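Progress report to the Ansari Fund
Project: Medance, two-arm planning for household tasks
Prepared by the software group, Stistatero
May 4, 2025

This report covers the work since our last letter in February. It concerns the planner and the simulation tooling. The hardware at Kaltasgate will be reported separately, as agreed.

The main change is in how the two arms share the table. In the old version, each arm had its own planner, and a supervisor stopped one of them when the paths came too near. This was safe but very slow. Now both arms are planned together, with one common clock, and an arm with no task at the moment may keep its position over the workspace while the other is carrying. The behaviour is much calmer to watch, and the logs are easier to read.

We ran 3284 simulated episodes with the new planner. In 36 of them the arms reached a state where neither could continue, and the episode was closed by the timeout. We have looked at all of these. Most come from the same cause: the grasp was chosen before the wrist limits were checked, so the carrying arm had no way out. The correction is written and is now in review.

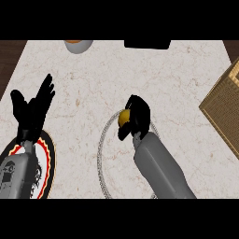 Medance simulation, marble table set: the right gripper holds the yellow ball, the left hand is open over the plate.

The table sets were also rebuilt. The patterned plates gave trouble to our segmentation, which sometimes divided one plate into several objects. We retrained it with more decorated surfaces and the error became rare, although we would not yet call it solved. Woven baskets are still difficult at the rim, and there we use a simplified collision shape.

Two items are late. The replay tool does not yet show contact forces, and the operator manual exists only as a draft. Both were delayed by the move to the new physics engine, which took more of our time than we had planned — we should have told you this earlier.

For the next period we ask to keep the budget unchanged, but to transfer the unused travel money to computing. A revised table of costs is attached to this report.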